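December 6, 2020

I have been keeping a sleep diary since January, mostly on the advice of Milagros Espiritu, my old neighbor in Barredo. It now has 534 lines in it, some of them only a time.
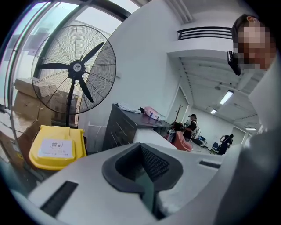 The black standing fan.

The main thing I learned is that I wake up at 3 when I eat late. Coffee made less difference than I expected - I stopped for two weeks and slept about the same. 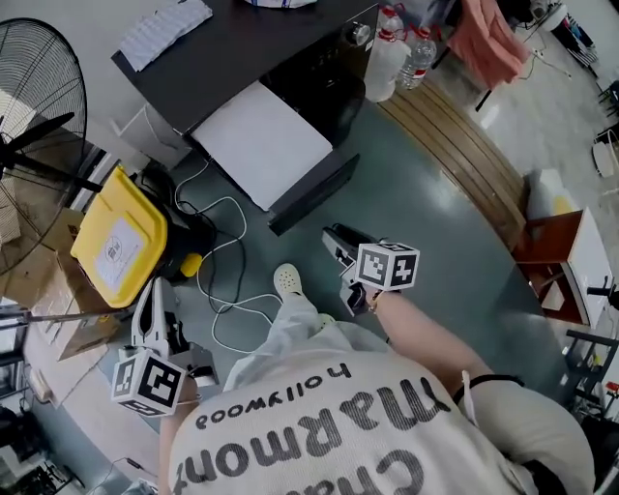 Do you need an app for this?
A notebook is enough. I write down when I went to bed, when I got up, and what I ate.

Kenneth Macaraeg uses a watch and gets a score each morning. He checked it so often that he took it off for a month.
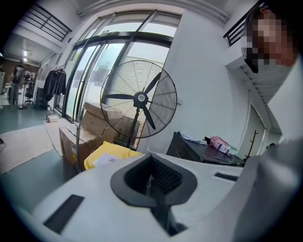 I also moved dinner up to six. That was harder than the diary, as I get home late from Ultham most days, and I still miss it about once a week.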